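Leave the Toys in the Bin

2023-03-12

Quick one, because I have to be somewhere in 40 minutes and this has been bugging me since breakfast.

Toy storage. Everybody wants it pretty now. Little cubbies, little labels, a wicker thing for the wooden animals and another wicker thing for the animals that aren't wooden. I fell for it. Two years back, in August, in the heat, I put together a Grasten shelf with eight compartments and a picture card on each one. Cars. Blocks. Soft toys. Dinosaurs. Sat back, drank a lemonade, felt like a person with a system.

Lasted until supper.

My argument is simple and I'll stand by it: kids should have a big dumb bin. One, maybe two. Open top, hard sides, no lid, no label. Everything goes in. Done.

Mattes Stüber, who lives below me and has raised more kids than I have, told me this before I ever bought the shelf. I didn't listen. He keeps his bins from a warehouse that closed down, Görtz I think it was, and they're ugly as sin. The kids tip them out, the kids fill them back up. Takes no time. Meanwhile I was on my knees every night deciding whether a rubber shark is a Soft Toy or an Animal. I'm a grown woman. I have a job.

And look at what sorting does to the toys. A plush dolphin in the soft basket only ever meets other plush things. In a bin it ends up next to a dinosaur, and now there's a story. The dinosaur has been shipwrecked. The dolphin is late for work. My daughter once kept that going through a whole bath and into the next morning. You don't get that from a cubby. The categories belong to the parents, kids don't think in aisles like a store.
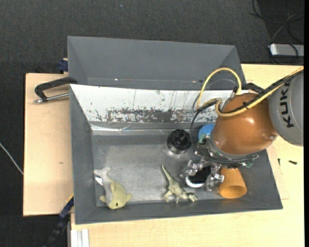

How many toys should be in one bin? Few enough that a kid can see the bottom without dumping it out, and if you can't see any bottom, put half of it away in a closet for a month.

That last bit matters more than people admit. The bin only works when it's mostly empty. I know how that sounds. You buy a big one and then you don't fill it, seems like a waste of floor. But a full bin is just a pile with walls. Stuff at the bottom never gets played with and eventually something is sticky down there and you don't want to know.

Scuffs, next. Got an email from a reader, Gudrun Bauerfeind, after I mentioned all this once before. She said her bins look terrible inside, scratched, tape coming up, and should she replace them before her sister visits. No! Gudrun. No. A scratched up bin is a bin that gets used. Wipe it out, press the tape back down, go have coffee with your sister. I have never once judged a house by the inside of its toy bin and if your sister does that's a seperate problem.

The pretty storage people will say kids need to learn order. Sure. Mine learned it. Toys go in the bin, the bin goes against the wall, floor is clear so your father doesn't break his foot. That is order. A four year old can do it alone, start to finish, and feel good about it. What she can't do alone is my old shelf. I had to stand there and supervise, and correct, and then she'd wander off and I'd finish it. So who was learning what.

Also money. I added up what I spent on the nice version, shelf and baskets and the Trundance label kit with the special pens. Not going to print the number. The pens dried out. The baskets shed little bits on the rug. There's a whole catalog of this stuff, Vundallow sends me one, and I swear it has 1000 baskets in it and not one a kid can drag across a room by herself.

Exceptions, fine. Puzzles stay in their boxes. Anything with tiny parts goes up high if there's a baby around. Art stuff gets a drawer, markers in with plush toys is a mistake you make once. I made it with a white rabbit. The rabbit is now partly orange and apparently is called Fox.

And books on a shelf, obviously, I'm not a monster.

But the rest of it, the dinosaurs, the fish, the cars with three wheels, the thing from the dentist. In the bin. All of it together, any which way, tails up. Let them lie there on their sides untill somebody wants them. Nothing in there needs to be standing up and facing front.

My shelf holds shoes now. It's pretty good for shoes. The Dinosaurs card is still on it, over my husband's boots.

Ok, coat, keys, gone.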